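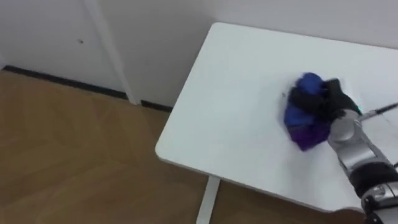

Section 7: House rules for working at the table

I get asked for the rules more than for anything else in this guide, so I've put them all in one section and tried to keep them short. They apply to anybody running a Pliron arm with a hand on it, whether you're in our Sandport room or you set up your own table from sections 1 to 6. Most of them come down to the state of the table before and during a grip. I like a plain white top with nothing on it except the thing being handled, like the blue and purple cloth under the black fingers there, because then you can tell at a glance what the hand has hold of. Glance at the little green light next to the hand too, and get into the habit of doing it every time you look up from the screen. (What each light color means is in section 3. Please don't guess!)

7.1 Before you power up

1. Clear the tabletop. Cups, pens, phones, the hex key you were just using, all of it goes on the shelf. Javiera Huenchumán once spent a whole afternoon chasing a grip fault that was a pen cap under the cloth, and she's better at this than I am.

2. Wipe the surface with a dry cloth and let your eye run along the front edge for crumbs and bits of thread. Small smudges are fine.

3. Push the table so that it doesn't rock. Lean on each corner with your palm. If it moves, fix the foot now.

4. Follow every cable by hand from the arm to where it ends. Leave enough slack for the full reach, with no loops hanging where a knee or a chair could catch them.

5. Check that the door opens all the way and that nobody has parked a cart in front of it.

6. Find the stop button and press it once, with the power on and the arm still. Then release it and reset. Yes, every session, even if you were the last person in here.

Note: If the stop button doesn't drop the arm out of ready, you're done for the day. Tag it, write it in the log, and tell Baltasar Navarrete or me.

7.2 Working with soft things

Cloth is where new people get overconfident. It can't hurt anybody, it can't break, so they turn the squeeze up and wander off. Please start low.

1. Set the grip to level 2 in the Flarnden panel. You can raise it later, one level at a time.

2. Lay the cloth down away from the table edge, with your hands in and out before the arm is enabled.

3. Bring the hand down slowly until the fingers touch the fabric. Stop there and look at it from the side. If the fingers are pressing into the table itself, back off a little.

4. Close the hand. Wait for the panel to show that the grip is holding.

5. Lift only as high as you need to. For folding and bunching you hardly need to lift at all.

6. When you let go, open the fingers fully before you move the arm away. A half-open hand will drag the cloth along with it, and sometimes a loose thread gets wound into a knuckle.

Caution: Never pull fabric out of a closed hand. I know it's tempting, I've done it, and I had to buy Maximiliano Arancibia a new finger pad. Disable the arm first and open the hand from the panel.

Caution: No sleeves past the wrist, no lanyards, no scarves, and long hair tied back. If the hand can pick up a cloth, it can pick up your cuff.

7.3 Who stands where

One person has the controls and that person says out loud, "arm live," before enabling it. Anyone else stays back from the table, out of reach of the arm at full stretch. Tape a line on the floor if you have visitors. Araceli Alcaraz uses bright orange tape, and it peels up cleanly from a smooth floor if you don't leave it down for months.

If you need to reach in, say "hands in," wait for the operator to disable the arm, and get an answer before you move. It feels silly with two people who know each other well. Do it anyway.

7.4 Checks by the counter

The panel keeps a running count of grips. At 2,000, take the hand off and do the full joint check in section 9, then reset the counter and sign the log with your whole name. Initials don't count; we have two people with the same ones.

If the hand temperature on the panel reads 38 or higher (that's Celsius), let it rest before the next run. Get a coffee. Drink it away from the table, please.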